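Setting Up the Menex Bin Picking Kit: A Guide for New Sites

Applies to the Menex kit supplied by Nustitov, standard and extended versions. Sites that hold a service agreement with Bhatt should also read the agreement before changing any setting marked as restricted.

Purpose of this guide

The Menex kit allows an industrial arm to take mixed parts out of an open metal bin and place them at a second station. It consists of a two-finger gripper, a cable dress kit, a controller module and the Atau planning software. The arm, the bin and the work surface are provided by the customer. This guide covers first installation, bin alignment, teaching of parts and the acceptance run. It does not cover electrical connection of the arm, for which the manufacturer's manual must be followed.

Installation should be carried out by two persons. A site with a prepared work surface and a commissioned arm should allow 3 hours for the full procedure.

Before you begin

Confirm that the following are in place:

A risk assessment for the cell, signed by the responsible person at the site
An arm with a current calibration record
A rigid work surface that does not move when the arm accelerates
A rectangular metal bin with an open top
Bar clamps or an equivalent means of holding the bin
Colored tape for marking the surface
At least 12 sample parts for each part type to be taught

Bins with deep internal ribs are not supported. Scratches and worn patches on the walls are acceptable, but the site should expect a longer background scan when the inside surface is uneven in brightness.

Step 1. Mount the gripper

Switch the arm to manual mode and bring the wrist to a comfortable working height. Fit the adapter plate, then the gripper, and tighten the screws in a cross pattern. The torque value is printed on the card supplied with the adapter. Do not use thread-locking compound on the first fitting, as the gripper may need to be turned once the bin has been aligned.

Open and close the fingers by hand from the Atau service page. Both fingers should move evenly. If one finger lags behind the other, stop and contact the supplier.

Step 2. Dress the cables

Route the gripper cables and any hose along the outside of the arm. Leave a loop at the wrist large enough for the full range of rotation, and gather it with ties. A loop that is too short will pull on the connector. A loop that is too long may touch the bin wall when the arm reaches into a corner.

With the arm at its slowest manual speed, move the wrist to each end of its travel. One person should operate the pendant while the other watches the loop from outside the fenced area. Adjust the ties and repeat until the cables move freely in all positions.

Step 3. Fix and mark the bin

Place the bin within reach of the arm and clamp it to the surface. Clamp handles should point away from the arm's approach path. Mark the position with tape on the work surface so that the bin can be returned to the same place after cleaning.

Open the Bin page in Atau and select New Bin. Guide the gripper to each of the four inside corners when prompted and press Record. The software will calculate the wall slopes and the floor height. 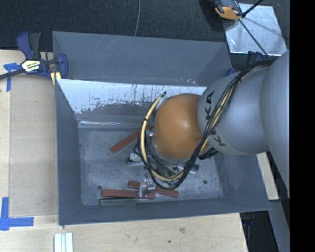 Once the corners have been recorded, select Check Fit. The software reports a fit score out of 100. A score of 84 or higher is required before the arm may be run in automatic mode. Where the score is lower, the usual cause is a corner recorded against the rim instead of the inside wall. Delete the corner and record it again.

Step 4. Scan the background

Remove all parts from the bin and select Scan Background. The scan must be repeated whenever the bin is replaced, the room lighting is changed or the clamps are moved. Reflective areas may appear in yellow on the results screen. These areas remain available for picking, but the arm will approach them at reduced speed.

Step 5. Teach the parts

Place one sample part in the bin and select Teach Part. Enter a name, the length and the preferred grip direction. For long, straight parts, the grip direction should be across the narrow side, close to the middle. Repeat with the part turned to a different angle, then with several parts lying next to one another.

Parts that rest against a wall require a separate entry. Select Wall Case and teach at least two positions. Without this entry, Atau will leave such parts in the bin and report them as unreachable at the end of the cycle.

Step 6. Acceptance run

Load the bin with a normal mixture of parts and start the acceptance run at the reduced speed setting. The run consists of 78 pick attempts. The operator may refill the bin when the software pauses, but must not rearrange parts by hand during the run.

At the end of the run, save the report and send a copy to the service desk. The warranty period begins on the date the report is received. Sites may then raise the speed in stages from the Limits page, which is restricted and requires the supervisor code.

Care and inspection

Inspect the finger surfaces, cable ties and clamps at the start of each shift. Wipe the bin floor with a dry cloth. Cleaning fluids that leave a film should be avoided. Replacement finger pads, cable ties and adapter screws may be ordered from Nustitov under the kit number shown on the controller module.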